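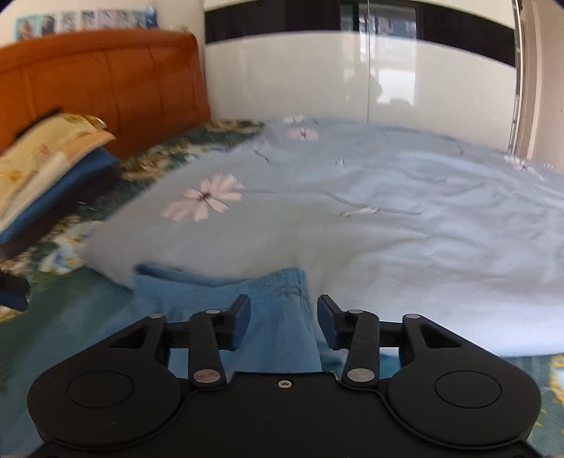
Blue on blue: laundry on the bed in Tirkdale.

Zahira Saragih folds her laundry on the bed. She always has, and when I asked if she'd ever tried a table she looked at me as if I'd suggested the roof. "The bed's the right size, it's soft, and I can't go to sleep until it's cleared," she told me. "That last part is what gets the job done!"

I'd gone over to her place in Tirkdale because I am hopeless with clothes. I have 63 hangers and a chair that hasn't been sat on since April. Zahira spent ten years at Lubis, a little wash-and-fold shop downtown, and people in our neighborhood still bring her their questions (mostly fitted sheets, she says, and she's tired of fitted sheets).

So we talked about knits instead. She was very firm that they shouldn't hang. "A hanger pulls the shoulders into points, and then you're walking around with little horns. Lay it down, smooth it with your palms, fold it, put it in the drawer." I confessed about my 63 hangers and she patted my arm.

What she does first surprised me. Before any folding, she goes looking for the band at the bottom.

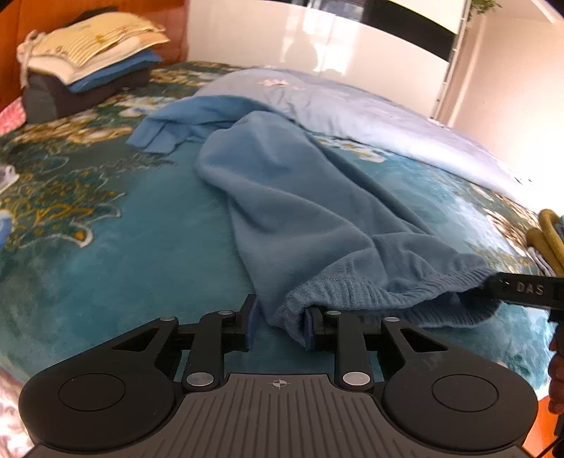 "Everybody grabs the sleeves," she said, "and the sleeves will go wherever you let them. If the band is twisted, the whole thing is twisted. Get that flat and the rest follows along." She likes to open it up a bit and check that the front and back layers aren't bunched together inside, then close it again and work up toward the neck. Sleeves go in last, straight down the back. She folds the body in half, or in thirds if the drawer is shallow.

I asked how long a full basket takes her. "With the radio on, 20 minutes. With my sister on the phone, the whole evening." Her sister-in-law, Tahmineh Hashemi, is apparently a roller – everything rolled up tight and stood on end – and the two of them have been arguing over it for years. Zahira admits rolling is fine for a suitcase. She won't have it in a dresser.

We also got onto stretched-out ribbing, my own big problem. Her advice was to quit pushing my sleeves up to the elbow – guilty! – and to dry knits flat. "And don't yank it over your head by the bottom edge," she added. "You're strong and the yarn isn't."

I went home and took the sweaters off their hangers. They're folded in the second drawer now, and I've started on the chair.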